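Small Things, Gray Bin: Gallery 2

Waltside sorts household and desk items for the reuse store in Trandbridge. Furniture and large appliances go through the Lorente building and have their own gallery. These pages are for the small stuff - the things that sit in a drawer for years and then come in with everything else.

In September we logged 2,035 small items. Of those, 334 were desk and computer items and 209 were toys. The rest was mostly kitchen, bathroom and cleaning goods, plus a fair number of things that did not fit a category.

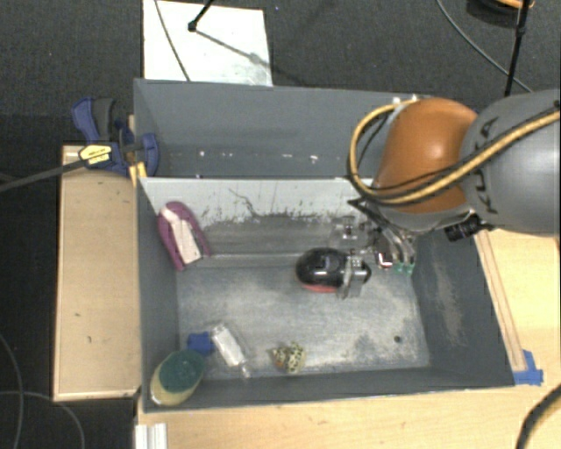

Words and pictures: Waltside gallery desk
Posted 16 October 2025 in Galleries, Small Items

Computer mouse, black with a red underside, lying on its side near the middle of the bin. Mice are one of the most common desk items we get. Corded ones are tested and sold singly. Wireless ones are held for two weeks in case the receiver shows up in another box.

Purple and white, stapler-shaped, leaning on the divider with the white top up. It goes on the desk list, and the desk table will work out what size staples it needs, if any. Bright desk pieces like this sell faster than black or gray.

Yellow sponge with a green scouring pad. We do not resell single sponges. They are kept for cleaning shelves and wiping down plastic goods before pricing.

Small clear plastic bottle. Bottles this size are useful for travel, paint or seeds. They are priced in bundles, and any without a lid go to recycling.

Little yellow and black spotted figure, something like a leopard. Animal figures are sold loose from the tub by the register. If you are missing one from a set, ask at the counter and we can look through the back stock.

A blue item beside the bottle, maybe a cap. It stays on the unsorted list for now. Caps and lids are matched once a month, and whatever is left over goes to the craft shelf.

The bin is the shallow gray one with sloped walls, and the divider has picked up plenty of scuffs along its lower half. The floor is dusty and patchy too. The paint is due to be touched up before the holiday intake, along with the wood edging on the other bins.

Notes on dropping off small items

Please bag cables separately and tape batteries in a clear bag. Toys should be wiped down. Open cleaning products cannot be accepted. If you have a mixed box, bring it as it is - we would sooner sort it here than have you throw it out.

Prices follow the Treron list, which is posted inside the front door. Desk items and toys are on page 2.

Previous: Gallery 1, Kitchen Drawers
Next: Gallery 3, Cords and Chargers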